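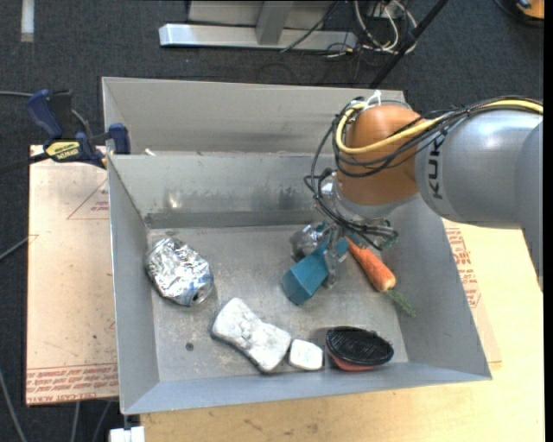

Mixed-object bin, gripper lowered beside the carrot. Bar clamp on the left rim.

Sendby Forums > Cell Practice > Draft rules for cluttered-bin trials
Posted 4/27/25 by flangeface
Last updated: September, rule 4 reworded

flangeface
I am rewriting our site rules for bin trials and want objections before they go into the Tralelix handbook. Current text:

1. The bin is clamped before the arm is enabled. Gravity and friction do not count as fixturing.
2. Bin position is checked against the taught reference at the start of each session and after any contact with a wall.
3. Hoses and cables on the wrist are tied so that no loop hangs lower than the finger mount with the gripper at its lowest taught height.
4. The object list is fixed before the first attempt and filed with the results. Substitutions are logged.
5. Hard, soft and deformable items are reported separately. A crushed can and a carrot do not belong in the same success figure.
6. Cables on the floor are outside the walking path or covered.
7. Nobody reaches into the bin unless the drives are off.

Rule 3 is the one I expect trouble with.

torque_ledger
Rule 1 is too weak. One bar clamp on one rim stops sliding at that rim. Push on the far wall and the bin can still rotate about the clamp. Write "restrained in translation and rotation" and leave the hardware to the site.

flangeface
Agreed on the wording. I would keep the word "clamp" somewhere or people will use tape.

m_halvgrad
Disagree with both. A bin that is rigidly fixed turns every wall contact into a load on the fingers. We let ours move against a stop and detect the shift. Over 985 attempts we had 27 shifts large enough to need a new reference, and no bent fingers.

torque_ledger
And after those 27, how many attempts ran on a stale reference before the check caught it?

m_halvgrad
None that I know of. The check runs every cycle. I accept that a site without that check should fix the bin.

ohmsweetohm
On rule 3: "no loop lower than the finger mount" is easy to inspect and covers the wrong case. The bundle fails at the wrist joint, when the last axis turns and the slack is all on one side. Add a full-range rotation test at low speed, bin removed, someone watching the ties. Eyvindsson cells have this on the daily sheet and it takes two minutes.

flangeface
Adding it as 3b. Daily or per session?

ohmsweetohm
Per session, and after any tie is replaced.

surnico_user
Rule 5 needs a definition. Where does a brush go? The bristles give, the base does not. We used Surnico's rigid/compliant split and two operators sorted the same brush differently.

flangeface
Class by the surface the plan intends to grip, recorded before the attempt. If the plan changes, it is a new entry.

m_halvgrad
That makes the class a property of the attempt. Your object list in rule 4 then can't carry it.

flangeface
Correct. Rule 4 now lists objects only, and class moves to the attempt log.

torque_ledger
Still no text on dark or shiny bin floors. Scratched metal gives different depth returns from clean metal. At minimum, state whether the bin was cleaned.

flangeface
Surface condition goes in the session header. I am not going to require cleaning.

Comments (3)

pallet_jack_off_duty: Rule 6 should say who checks. Ours said the same thing and the cables stayed where they were.

gridline: Used the draft for a run of 476 attempts. 3b found a tie that was too tight. No complaints about the rest.

ohmsweetohm: Rule 7 still says "drives off." Does that include a protective stop? The handbook should use one term throughout.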